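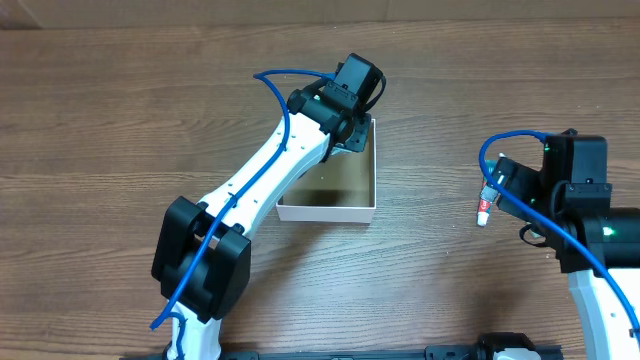
A reader in the Risura branch wrote to ask whether a small box should be filled from the edges or from the middle. The packing desk at Clunia recommends the edges. Tubes and wrapped bars of soap hold one another up when they are set against a wall of the box, and the middle can be filled last with whatever is soft.

How to Pack a Toiletries Box

This guide applies to all personal care boxes prepared for the Hidora program. It covers open cardboard boxes of the small size only. Larger cartons are covered in the Chevalier handbook.

Preparing the table

Clear the table before opening any supplies. Wipe the surface with a dry cloth and let it stand for 3 minutes if a cleaning spray has been used. Place the box near the middle, where it can be reached from either side, and fold the lid flaps fully back. Check the floor of the box for tears or damp spots. A damaged box should be flattened and recycled. Do not repair it with tape.

Keep bare table between the box and the supplies. Items should be brought to the box one at a time and should not be piled against its side, as thin cardboard walls bow easily.
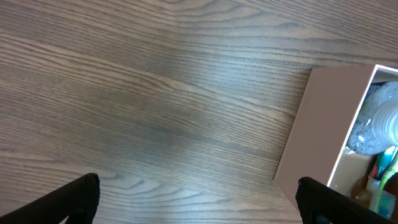 Would it not be quicker to stack everything beside the box first, asked one branch in its October comments. It may be quicker for a single box. Over a run of 40, the stacks fall, and caps come loose on the tubes.

Packing the items

Tighten the cap of every tube by hand. Stand tubes upright along a short wall, all facing the same way. Lotions and other liquids go into a sealed bag before they are packed.

Bar soap stays in its original wrapper. Inspect the folded ends, and set aside any bar whose wrapper has split. Hold the bar by its sides and lower it into the box without dragging it along the cardboard.

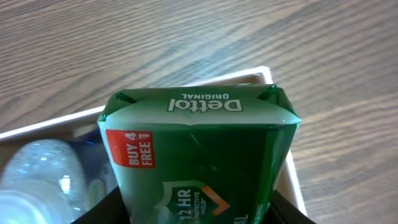

Clunia Packing Notes, Issue 8, page 3

Promotional labels, such as "BUY 4 FREE 1" on a soap wrapper, may be left in place. Peeling them off can tear the film. Store price stickers should be removed if they come away cleanly.

Closing the box

Fill any gaps with a folded washcloth or plain paper. Close the flaps without pressing down on the contents. The finished box should weigh no more than 2000 grams. Write the branch name on the lid and place the box on the outgoing shelf with the writing facing up.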